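Shelf bracket

A shelf bracket is the piece that sticks out from a wall (or from the side of a cabinet) and holds up a shelf. I've been fitting them for most of my grown life and I still get excited about a good one, so bear with me if this entry runs a little long!

Basic form

The plain kind is an L. One arm goes flat against the wall and the other runs out under the board. Most have screw holes in both arms, and the longer arm usually goes on the wall, though I've met plenty of people who do it the other way round and will argue with you all evening. A brace across the corner makes the thing a lot stiffer, and then you have what my grandmother called a gallows bracket, a name I've always liked.

Materials

Cast iron was the big one in the 1800s, with all those curls and leaves – gorgeous stuff, but it snaps if you drop it on a stone floor (ask me how I know). Pressed steel took over because it was cheap and light. Wooden brackets never went away, and you still see them in kitchens and porches.

How much will it hold?

Everybody asks me this first. The bracket is hardly ever the weak spot. It's the wall, or the screws, or that crumbly plug somebody left in there years ago. I once hung 36 jars of plum jam on a pair of steel brackets screwed into studs and they never moved, while a single houseplant pulled another pair straight out of bare drywall. Depth matters too: the farther out the load sits, the harder it tugs on the top screw. Books are heavier than you think. Records are worse.

Spacing

Put them closer together than looks right. Long boards sag slowly, over months, and by November you've got a smile in the middle of your bookcase. Thicker board, fewer brackets. Particle board needs the most help of all.
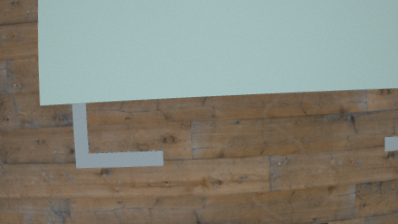 Home Workshop Club – Fixings and Hardware pages

Hidden and adjustable types

Floating brackets slide inside the shelf on rods, so you don't see them at all. They look wonderful and they're a real pain to level. Track systems have slotted uprights with arms that hook in wherever you like, and those are what I tell beginners to buy (Wajid Qureshi disagrees with me on this and has written his own bit under Wall Rails).

Paint

You can paint a bracket to match the wall or leave it bare. Steel wants a primer first. I like a bit of contrast myself, but do the painting before you hang it – scraping drips off a wall is a rotten way to spend a Sunday.

See also: Corbel, Cleat, Wall plug, Wall rails

Last edited Jul 15, 2020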